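Dallero Prize to Add Songwriting Category for Touring Musicians

8/21/23

The Dallero Foundation will present a new award this season for songs written on the road. The prize, known as the Tikkanen Award, is open to working musicians who spend a good part of the year traveling with another artist's band. The foundation's program director discussed the decision in an interview at the Nestell Theater, where the ceremony will be held.

"We have honored performers and producers for 15 years," the director said. "In that time we heard the same comment from our members over and over. The people playing behind the headliner are often writing their own material on the bus or in the hotel, and there was no category that fit them."

Under the rules adopted by the board in June, an entry must be an original song completed during a tour of at least 22 dates. The writer must have been hired for that tour as a musician, backing singer or member of the crew. Songs written together are accepted, and the award is then shared by all the credited writers.

The director was asked why crew members were included. "That was discussed at length," the director said. "Two of the strongest songs we received in our trial round came from a guitar technician and a lighting operator. The board felt that the rules should follow the work."

The winner will receive $3000 and a paid recording session. The foundation had first considered a larger cash amount with no studio time. Members who were consulted preferred the session, the director said, and several of them pointed out that a finished recording is what a publisher will ask to hear.

Entries will be judged from plain demo recordings. Judges will not be told the name of the writer or the name of the tour. "A rough recording will not count against anyone," the director said. "We had a submission with an ice machine running all the way through it. It went to the second round."

Asked whether hiding the name of the tour would be practical, the director acknowledged some concern. Lyrics may mention cities, venues or a well-known employer. The foundation will not ask writers to change their words. A judge who recognizes the source of a song will be expected to say so, and another judge will be assigned to it.

The panel will have 18 judges, drawn from among past winners, music teachers and radio programmers. Each song will be heard by three of them in the first round. Judges serve for one season and may not enter the competition in the same year.

The foundation has also changed the way it receives entries. Paper forms and mailed discs will no longer be accepted. Writers will upload their songs through Skedurance, the online service the foundation already uses for ticket requests and rehearsal bookings. Entrants who do not have an account may open one at no cost. The director said that staff will be available by telephone to help anyone who has trouble with the form.

The ceremony itself will be somewhat shorter than in past years. Speeches by presenters have been limited, and the time will go to live performance. All of the finalists in the new category have been promised a place on the program, with the house band available to those who want it.

"A writer who has stood at the side of the stage for years should get to stand in the middle of it for one song," the director said. "Our members asked for that before they asked for the money."

We use cookies to improve your experience on this site. By continuing to browse, you agree to our use of cookies. Accept | Manage settings

The director declined to say whether further categories are planned. A proposal for an award in arranging was put before the board and set aside for the present.

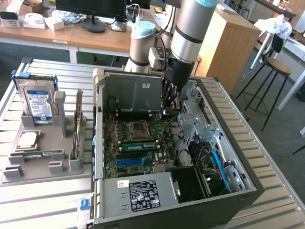
"We would like to see one full season of the Tikkanen Award before we add to it," the director said. "The arrangers have been patient with us, and their proposal will come back to the board with the judges' report."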